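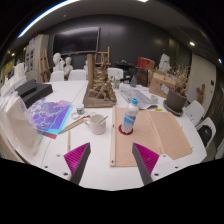
Sunday, Studio B, Henao piece

Started at 3 in the afternoon. The tower had been under plastic since the last session and the top third was stiffer than I wanted, so the first hour went on misting and waiting. Base is still good, takes a thumbprint without cracking. The model stays at the back center of the white table on its brown base board, with the post up the left side, and it should stay there until the surface is finished. Turning the board is fine. Carrying it is not, the post shifts and the clay opens up along it.

Surface. Went over the left face again with the coarse rake and then knocked the ridges back with a damp sponge. Barry thinks the layers look too even from the door and I agree with him now. Cut back into three of them with the wire loop and left the edges ragged. The right face I did not touch. Want to see it in morning light first.

Added 700 g of the Jisstead clay at the foot, wedged with what was left in the old bag. The new stuff is a little grayer when wet, same as the test tile from July, and the tile dried to a match, so I am not going to worry about it. Scored and slipped, pressed in with the heel of the hand. One hollow spot near the front corner, opened it and packed it again.

Height from board to top is 52 cm. That is as high as it goes. Njål's drawing has it taller but the post won't carry more without a crosspiece, and I don't want to cut into it now to put one in. Njål, if you read this before we talk, call me.

Fabric. The tan sheet on the right half of the table is the one for the backdrop. It has two panels with the fold between them and the fold needs to come out before we hang it. Blažena says low iron from the back, damp cloth over it. The pale wooden strip goes along the left edge, through the holes near the ends. Have not decided on screws or cord. Cord would let us take it down for washing. Keep slip and wet sponges off that side please.

Iridescent sheets: tried a strip against the clay, held up by hand. The violet is too strong next to raw clay. May be better once the piece is fired and sealed. Leave the stack flat on the left, they pick up a bend if they lean on anything.

Still to do
Mist and rewrap tonight, loose at the top, tight at the foot
Check the foot join after 5 hours
Order more slip from Derholm, the bucket is almost out
Ask Jihad about kiln space, he had the Namov tiles booked in
Sort the papers and packaging at the left end, keep the delivery notes

Later, 9 pm. Foot join holding, no line showing. Rewrapped. One hairline by the post about a finger long, filled with soft clay and vinegar. Look at it first thing.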